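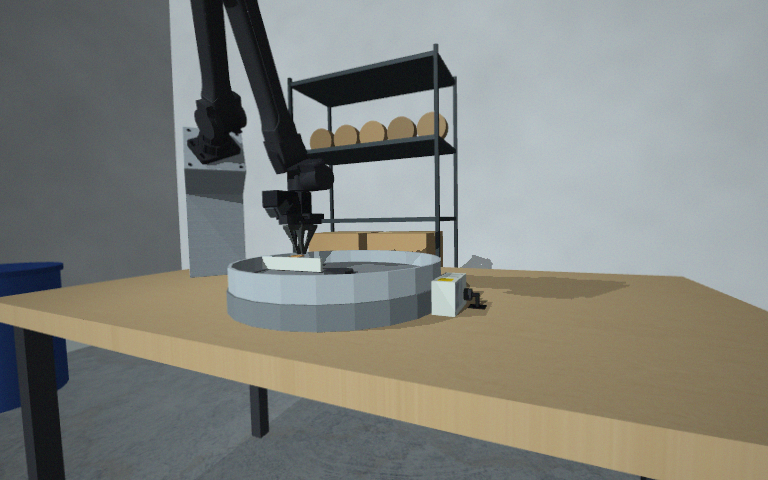

Ticket 321
Subject: Gripper catching the white bar in the round tray, sim cell
Product: Hapeta cell model, single arm and tray
Raised by: Bronwyn Prendergast, Grungate
Assigned to: Avent support desk
Status: Closed

Description of fault

The pick routine in our simulated cell stops with a collision fault when the gripper goes down into the round tray. The fault log names the left finger and the white bar every time. The arm, the tray, the bar and the blue bin are all as supplied in the Hapeta model. The job is to lift small rings out of the tray and drop them in the bin.

It started after we updated the gripper file. Before that we had run the same routine for several weeks with no faults. I did a batch of 200 picks this morning and 31 of them stopped on the collision. The rest went through, but a fair number closed on nothing and the arm went off to the bin empty.

Things I have already tried:
Restarted the simulator and reloaded the cell.
Put the tray back to its saved position.
Cut the approach speed by half. Same faults, only slower.
Turned the bar's collision off. The faults stop, as you would expect, but the empty picks carry on, so I have turned it back on.

Reply from Avent support, 10:40

Thank you for the log. Please check two things before changing anything else.

First, open the tool settings and read off the length from the wrist flange to the fingertips. The new gripper file has longer fingers than the old one. If your cell was saved with the old value, the arm will think the tips are higher than they are.

Second, tell us where the faults happen. Are they spread over the whole tray, or only close to the bar?

Update from Bronwyn, 11:25

Tool length was the old value. It did not change when I loaded the new gripper, and there was no warning. I have typed in the figure from the data sheet and saved the cell under a new name so we can go back if need be.

To check it I jogged the arm by hand to a point above the tray, stopped level with the rim, then stepped down in small moves.

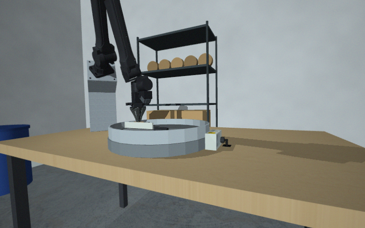 The reading on the pendant panel now agrees with the measured gap between the tips and the tray floor. I did this at four points round the tray and all four were good.

Ran another 200 picks. Collisions are down to six. Empty picks have nearly gone. So that was most of it, but the six that are left are all in the same area, where the rings lie up against the bar.

Reply from Avent support, 13:05

Good, leave the tool length as it is now.

For the last six, look at the approach direction. The default is to turn the gripper to whichever angle needs the least wrist movement. That is fine in the open part of the tray. Next to the bar it can put one finger on the wrong side. Please switch to the overhead view, pause the run just before the gripper goes down, and compare the line of the fingers with the line of the bar. 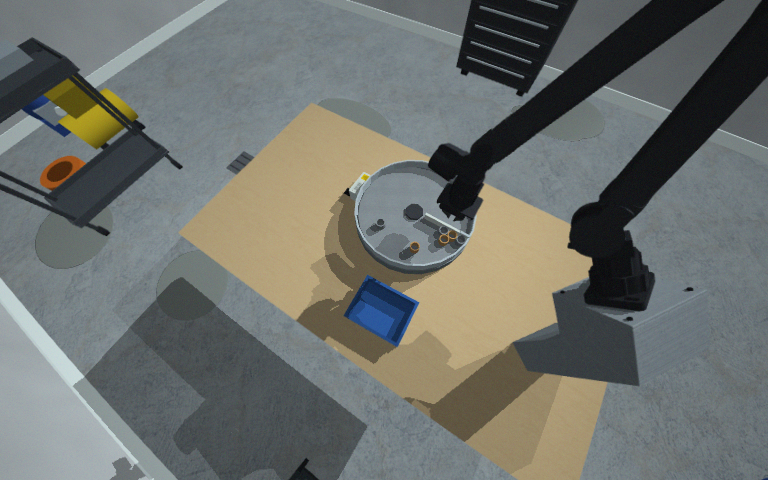
Also check that the approach point is high enough to clear the rim on the way in. We suggest starting 200 mm above the tray floor and going straight down from there, with no sideways move once the tips are below the rim.

Update from Bronwyn, 14:50

You were right about the angle. On the bad picks the fingers were opening across the bar. I have done the following:

1. Added a strip along both sides of the bar, marked as a restricted zone.
2. Inside that zone the gripper must open in line with the bar. Outside it the old rule still applies.
3. Set the approach height to 200 mm, straight down.
4. Put the travel speed back to 600 mm/s, with the slow move only for the last part of the descent.

One thing to note for anyone copying this – the zone has to be tied to the tray and not to the table. I tied it to the table first, moved the tray a little to test it, and the zone stayed where it was.
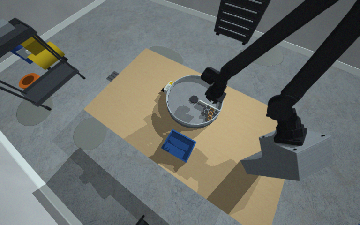

Rings close to the wall of the tray needed a look as well. With the new rule a finger can end up too near the rim if the ring is in the corner between the bar and the wall. I have set those to be skipped and tried again at the end of the batch. It costs a bit of time per batch and we can live with it.

Update from Bronwyn, 16:30

200 picks, no collisions, two empty. I will leave a longer run going overnight.

Update from Bronwyn, 08:15

Overnight run finished. 1000 picks, no collisions, nine empty. All nine were on the skipped rings and were picked up on the second try. Happy for this to be closed. Could you pass on the point about the missing warning when the gripper file changes? Our Gultley site uses the same model and will load that update next month.

Reply from Avent support, 09:00

Passed to the Hapeta team as a separate request. Until there is a fix, please check the tool length by hand after each gripper update. Closing this ticket.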